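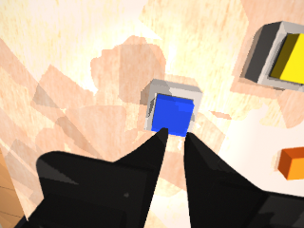
A blue block on a light wooden tabletop.

Changes to the Tirkthorpe Toy Lending Library, July 2023

The Tirkthorpe Toy Lending Library will move to the ground floor of the Bajwa Building, where families will have step-free access from the parking lot. The collection now holds more than 2,000 items, and the present room no longer has the shelf space to display them.

Lending will stop for 11 days while the shelves are moved. Items due during the closure may be kept until the library reopens, and no late fees will be charged. Members are asked not to leave returns at the old entrance.

The standard loan period will be extended from one week to 14 days. Each household may borrow 2 large items at a time, along with any number of puzzles and board games. Existing cards remain valid.

Parvaneh Sharifi has been appointed collections manager and will oversee the new catalog. She succeeds Corrado Melis, who remains with the library as an adviser on repairs. Donations of used toys will be accepted again once the catalog is complete. Sets with missing pieces cannot be taken.

Questions about membership or current loans should be directed to Shirley Mapplebeck at the front desk.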